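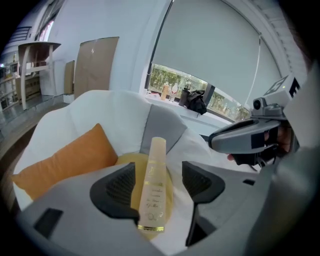 Ormsby Bench
@ormsbybench · September

Gripper build, part 6. Finger pads reprinted in the softer filament, 10 mm wider at the base. Old ones let go of anything with a taper.

2/ Handle bolts are M3 from Hikska. Thread lock on all of them this time.

3/ Jaw travel is still a bit stiff near closed. I think the left rail is out of line. Will shim it tonight.

4/ Files go up once the rail is sorted. Anyone near Plellotbridge with a spare rail, message me.

6 replies · 601 likes · Share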